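What a jigsaw taught me about patience

July 20, 2026

We're over 20 evenings into the Plurnby harbour puzzle now, all 3,000 pieces of it, and I've learned more about myself than I did in my last two jobs (no offence to either!). I'm an edges-first person, always have been.

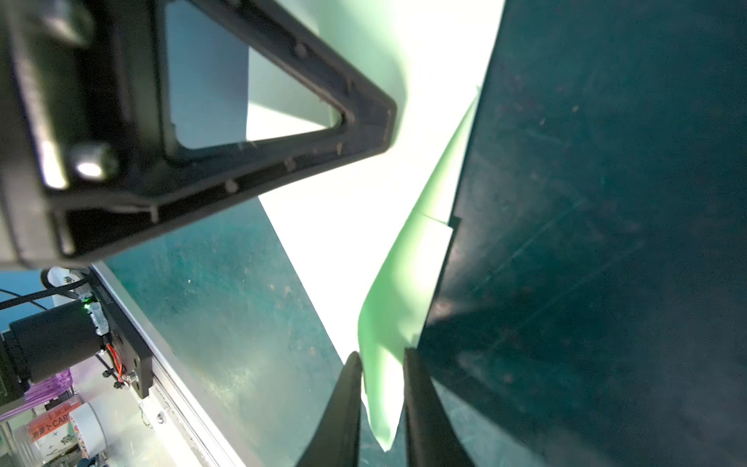
My other half goes straight for the colours, and for a week I was quietly cross about it until I saw how much faster the boats were coming together.

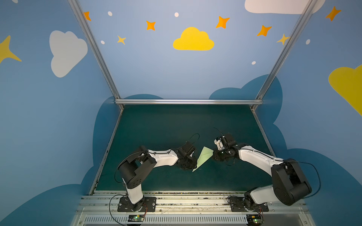

Sky is the part that sorts out who's really keen. Piece after piece of blue, and you just have to keep trying them, a bit like the folks who painted a whole sky on the walls around those two robot arms, who must have had days of it too. I've set myself 30 minutes of sky a night with a cup of tea, and some nights I find one piece and go to bed perfectly happy.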